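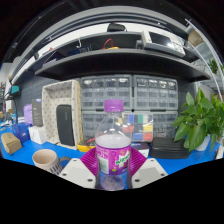
Fig. 1. Bottle with purple screw cap and wraparound label.

Printing on Paper and Film – Unit 4 Handout
Stodiven, 29 March 2022

1. Paper weight
Weight is given in grams per square metre (g/m²). The Notik matt sheet used in the workshop is 131 g/m². The heavier Notik satin sheet is 245 g/m² and must be fed from the rear tray, one sheet at a time. Weight and thickness are separate values. A coated sheet is often thinner than an uncoated sheet of the same weight.

2. Coatings
Swellable coatings take up ink slowly and protect dyes from air. Microporous coatings

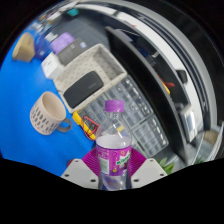
hold ink in small gaps between particles and can be handled sooner, but dye prints on them fade faster unless they are glazed or laminated. Pigment inks suit both matt and microporous sheets – check the profile before printing.

3. Drying and storage
Leave prints face up for 24 hours before framing. Do not stack them in this period. Trapped solvent shows as a haze on the inside of the glass. 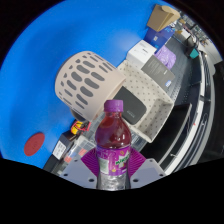
Interleave finished prints with acid-free tissue and store them flat. Profiles for the Udano printer are in the Wihongi folder, job code 1326. The set was last rebuilt in August; older profiles should be deleted.

Reading for Unit 5: rendering intents, black point compensation.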